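Gripper notes, before I forget all of it again

Quick one tonight, I have a pot of soup on and I've been putting this off since July. People keep asking how I keep the Mamo going (the hand-held gripper, the one with the camera on it) and I keep answering in pieces in the comments. So, all the pieces, in one place, not very tidy.

If you're new: I do the setup and upkeep on one Mamo unit at the Plilbridge room. Kitchen tasks mostly. Somebody holds the thing, does the task with it, the camera records, later an arm learns from it. My part is that the thing in your hand closes the same way every time. It's a small job until it isn't.

Pads first. Always the pads. Two finger pads, dark rubbery stuff, and they glaze. You can feel it with a thumbnail before you can see it. Glazed pads slide on anything flat and hard, so spoon handles, spatulas, tongs. I wipe with a damp cloth, let it dry all the way, then a very light pass with a worn out scouring pad. Light! I took a corner off one in the spring and had to swap the pair. Swap them as a pair, by the way. One new and one old and the jaw pulls to the new side, and you'll spend an evening blaming the linkage.

Then the linkage. Two screws on mine had backed out when I opened it last. Not all the way out, just enough that the jaws had a bit of a wobble at full open. Blue threadlocker, tiny dot, overnight. Don't do it an hour before a session. I did it an hour before a session.

Travel. This one took me the longest to get straight. The readout on the Rornar board goes from a closed number to an open number and both drift. When I set it up fresh I got 81 closed and 551 open, wrote it on tape, stuck the tape inside the lid. Last week closed was fine and open was way down at 297. I figured bad sensor. Ordered a sensor. Wasn't the sensor, it was a crumb of something dried in the slide on the left side, so the jaw was stopping about halfway and feeling completely normal in the hand becuase the spring hides it. Toothpick, two minutes. I now own a spare sensor if anyone wants one.

So now the order is: clean slide, check open, check closed, then and only then touch the settings. If you rezero first you just bake the crumb into the calibration. Ask me how much data I had to mark as junk. Don't ask me.

Camera. Lens cloth, every time, before power on. Steam gets on it, fingers get on it. The wide lens bends everything so a smear near the edge doesn't look like a smear, it looks like the room is a little foggy over there, and you talk yourself into it. Check the mount too. If the camera has rotated even slightly the jaws don't land where they used to in the picture. I keep one old still open on the laptop and flip between old and new. Crude but it works, I tried the Zorkmont alignment tool and it wanted a printed target and a flat table and good light and I never have all of those on the same day.

Cable. Loop it once around the wrist side and tape it, leave slack. Mine was getting tugged at the connector whenever somebody reached up high. Frames dropping out only on the high reaches, took me forever to put those together. If your dropouts come and go with arm position, look at the connector before you reinstall anything. I reinstalled everything.

Grip check, last thing. I don't use the test blocks anymore, they're too easy, everything holds a block. I use a ladle. Long handle, weight all out at one end, tapers so the pads never quite sit flat on it. If it's going to slip it will slip on that. Pinch it low on the handle, bowl up high, tilt it over a good bit, hold, tilt back the other way. Watch the handle where it meets the pads and ignore the bowl, the bowl always moves. If the handle creeps, back to the pads.
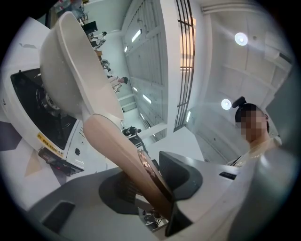

Ladle check, tilted over, stove off to the left.

I save a still from every one of these now. Same ladle, same pinch, so when somebody says it felt loose last month I can go look instead of guessing.

Things I still haven't fixed: the slide on the left side picks up crud faster than the right and I don't know why. Maybe the way people set it down. Housing has a faint creak when you squeeze hard, doesn't seem to affect anything, bugs me anyway. And the tape in the lid is peeling so I should write those numbers somewhere that isnt tape.

Spares I keep in the box, since that was the other question: one pair of pads, the screws, threadlocker, toothpicks, lens cloth, short cable, and the famous sensor.

Will do a post on the Rornar board settings when I get to it. Soup's boiling over, gotta go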